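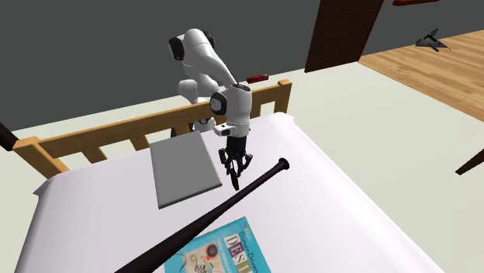 Meenakshi Pandey told her not to pack the good towels. She said it twice over the phone and then sent a message saying it again, because in Meenakshi's experience a person who packs the good towels is a person who has already made up her mind and is only waiting for someone to notice.

Anju stood in the hallway of the company apartment in Sosdale with the good towels over her arm and read the message, and then she put the towels in the suitcase anyway, under the sweaters.

They had been in Sosdale four years by then. Trindeo had sent Kiran over to run the pump division, on a contract that was supposed to last eighteen months, and each time it ran out somebody in an office very far away stretched it a little longer, the way you let out a waistband. The money was good. The apartment came with a balcony and a dishwasher and a view of the harbor, if you leaned. The other wives (there were some husbands too, but it was mostly wives) had a lunch that began at noon and went on until the school buses came, and for the first year Anju had gone to it and come home with a headache and a bag of somebody's lemons.

In the second year she stopped going, and that was when she should have worried, I suppose. Drinking at a lunch table, you at least have to pass the bottle. At home she kept it behind the rice. She was very tidy about it. She rinsed the glass, she ate a piece of toast, and by the time Kiran came in with his shoes in his hand she had dinner going and a story ready about something she'd seen at the market. They were good stories. A few of them were even true.

Kiran knew and he didn't know. He was a man who could hear a bearing going bad from the other side of a factory floor, and he would stand in his own kitchen, kissing his wife on the cheek, and talk about the traffic.

"You're packing a lot for two weeks," he said now, from the doorway.

"It gets cold up there at night."

"In July?"

"It's the mountains, Kiran."

He looked at the suitcase. He picked up one of her sweaters, the green one with the stretched elbow, and folded it again more neatly than she had and laid it back down. She thought he must have felt the towels under it. He didn't say so.

The place was called Pever, and it was a bus ride and then another bus ride away. It had been a boarding school once. Gilang Tambunan, who ran it, had a voice on the telephone like somebody's uncle calling to ask whether you'd eaten. He had told her there were thirty beds and that she could have one by the window if she didn't mind the rooster. He had told her it cost 500 a week, and that the first week was the one everybody wanted their money back for. She had laughed, and then she had put the phone down and sat on the edge of the bathtub for a long time with the water running so that it would sound as if she were doing something.

"Did you call your mother?" Kiran asked.

"I told her it was a yoga thing."

"Ah," he said. And then, after he had straightened the luggage tag and looked at both sides of it, "Is it a yoga thing?"

It was the first real question he had asked her in about a year, and it came out so quietly that she could have let it go by. The dishwasher was running. Down in the street the Joshi bakery van was backing up to the curb with its little bell going, as it did every evening, and she found that she was waiting for the bell to stop, as if it would be rude to talk over it.

"No," she said.

He nodded. He sat down on the floor right there beside the suitcase, in his office trousers, with his back against the wall, and after a moment she got down next to him, which took some doing with her knee.

"Behind the rice," he said.

"You looked?"

"I wanted to make lemon rice. When you had that cold." He rubbed his face with both hands. "That was September, Anju. I put it back just the way it was. I even turned the label around."

She didn't know what to do with that, so she leaned on him. He smelled of the car and of the peppermints he kept in the car. They stayed there until the hall light, which was on a timer that neither of them had ever learned to change, clicked off over their heads.

"I could drive you," he said in the dark. "It's only the one road once you're past the reservoir."

"You have the review in the morning."

"I do," Kiran said, and he reached across her, feeling along the floor for his phone.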